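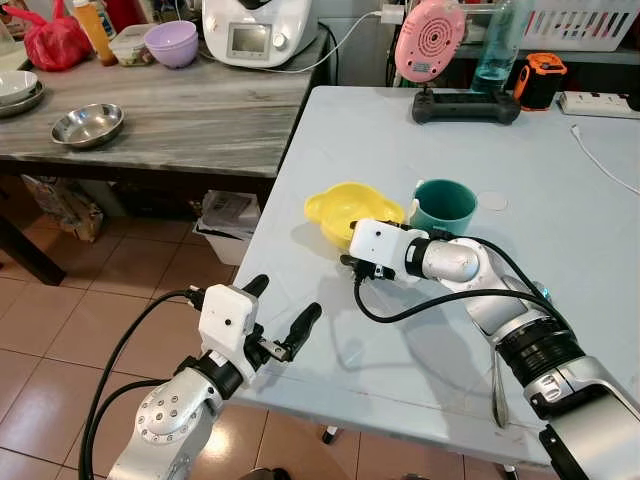
Yellow bowl and dark teal cup on the table

Wudlow to Claltier without a car, which way?

retomar_k
Hello all. I must go from Wudlow to Claltier in January, on a Wednesday, with one big suitcase. The trip planner gives me train to Reto and then bus, 533 km in total. The change in Reto is 2 hours. Is there any direct bus? I found one page which says yes and two pages which say no.

plainticket
There was a direct night bus by Ghaffari, but in winter they run it only on weekends. So for your day it is the train and the bus. Buy them separately. The combined ticket was 174 when I looked and I paid less with two tickets.

osk_lines
I do not agree with buying separately. If the train is late and you miss the bus, with two tickets you lose the second one. With the combined ticket they put you on the next bus. It happened to me in Reto and I paid nothing extra.

plainticket
With two hours between? The train would have to be very late.

osk_lines
It was very late. Snow before Reto, we stood in the fields until it was dark.

retomar_k
Thank you both. Is there a place for the suitcase in Reto station? I would like to walk a little and eat something.

miravelo
Lockers are next to platform 2, but the large ones are often taken by noon. The bus stop is on the other side of the station, you go through the tunnel. There is a bakery at the exit, the soup is good.

dunepost
Why not fly? There is an airport bus from Wudlow.

osk_lines
You fly through the capital and it makes 1468 km instead of 533. With the waiting it takes the same day, and the suitcase costs extra.

dunepost
OK, I did not know there is no direct flight. I still prefer a plane to that bus, the seats are very narrow.

retomar_k
I decided for the combined ticket. One more question: must I print it for the Ghaffari driver, or is the phone enough?

miravelo
Phone was enough for me, but charge it before. The sockets on the bus did not work.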